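Posted Tuesday, April 28, 2020 | Categories: Robots, Work Stuff | Tags: stairs, navigation, outdoor testing

So the stair paper is in! Wanting hit submit while I was still fussing over a caption, and I've slept like a rock since. A few of you asked what we did all winter, so let me try it without the math.

Most route planners get scared of stairs. They see a height change and mark the whole thing as a wall. Ours (we named it Huvomell, blame Matvii) looks at the far-off stuff in the camera view and makes a guess: ramp, steps, curb or real wall? Then it keeps that guess loose until the robot gets closer and can check it with the depth sensor. That's pretty much the whole idea. It only took us 19 drafts to say it that plainly.

Wide, shallow steps are the ones I care about most. The treads are low and everything is the same pale concrete, so from across a plaza they smear into a bunch of faint lines. The old planner we got from the Casthorpe code loved to call that flat ground and head straight for it, yikes.

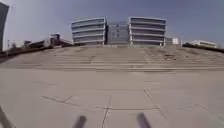

We trained on 2,000 short clips and kept 44 runs back for testing. The new method got the steps wrong in 6 of those, and I went through every one with Hacer over a very long video call. Joint lines in the paving were the big troublemaker! A dark seam running the wrong way can look a whole lot like a step edge, and the wide lens bends straight edges too, so the two problems pile up. Demetrio wants to undo the bending before the guess gets made. I'd sooner train on the bent stuff and let it learn. We have a bet going (loser buys dumplings).

Next up is going down stairs, where you can't see the treads until you're nearly on top of them. Matvii has already started a branch for it, and I owe him a code review by tonight.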